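Shipping a wool blanket overseas – box or bag?

clokwood_68
November 6, 2020
Sold a wool blanket to a buyer in Finland and I'm deciding how to pack it. My post office has padded bags and plain boxes. The bag is cheaper. The blanket folds down small but it's heavy. Anyone shipped bedding that far?

Keskinen
Bag. Wool doesn't break. Put it in a plastic liner first, tape the liner shut, then bag it. I've sent up to 400 parcels that way and had two complaints, both about customs fees.

bandent
I disagree with the bag. They tear at the seams when they're full, and a heavy blanket will fill it. Use a single-wall box close to the folded size and tape every seam.

Keskinen
They tear if you overstuff them. Go one size up.

bandent
One size up and the price gap is gone – check the rates before you buy.

Tuulikki Ojala
I'm in Finland and buy a lot of textiles from the US. Either is fine by me. What matters more is the customs form. Write "used wool blanket" and the real price paid. "Gift" or "household goods" gets held. One of mine from August sat for weeks over that.

clokwood_68
Thanks. I'll write it out in full. Leaning toward the box now, but reusing an old one. Is that OK?

purkeo
Reused is OK if the corners are still stiff. Cover the old labels and barcodes completely. I pack on the bed with the box open next to me, easier on the back than the floor.
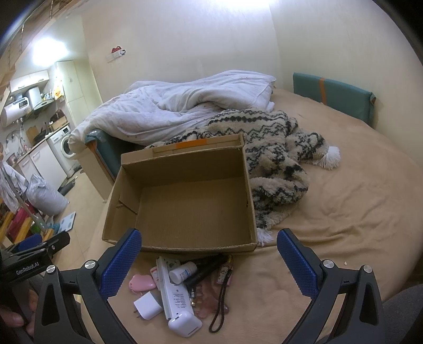
Similar threads
Removing cedar smell from stored wool
Do you insure parcels under $50?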